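Two arms by the month: a chat with Riet Wuyts of De Haan

I drove out to Illport in June with one question for Riet Wuyts: who rents a pair of robot arms? She laughed before I'd finished asking. "People with a job that lasts a few weeks," she said. "You wouldn't buy a truck to move house, would you?"

Riet runs the rental side at De Haan, and the kit she wanted to show me is called Stokwood. You get two arms, two grippers with red fingertips, the yellow brackets that hold them on, and someone on the phone until 5 in the afternoon. It goes out at 371 a week, plus a 2,000 deposit that made me swallow a little.

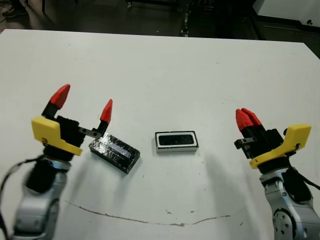
Kobe Prins

I asked her why small boxy things, of all the stuff you could put in front of a robot. "Because that's what customers send us," she said. "They mail in a part and ask, can it pick this up? So we put it on a table and find out." Tape and shiny wrapping are what she gets asked about most, and she wouldn't promise me anything there. "Send me yours and I'll tell you about yours." Fair enough!

The fingertips are the bit she's proudest of. They're a wear item, so each kit ships with 22 spares, and she says swapping one is a coffee-break job (I had a go, and my coffee went cold). The brackets can be replaced too, and Siscombe, who supply them, will do an odd size if you ask nicely. 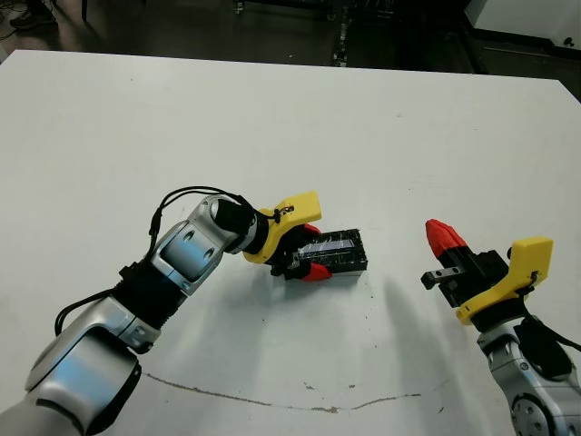 What I kept coming back to was the second arm. Do most people need it? Riet was pretty straight with me. "For plain pick and place, no. Rent one and save your money. Where you want two is handing over, or holding something still while the other side works on it." She told me a fair number of customers start with the pair and send one back - and she doesn't charge them for it.

My own gripe is the manual, which reads like it was written for someone who already owns the thing. Riet winced when I brought it up. A new one is being written, she said, and she'd mail me a copy when it's done.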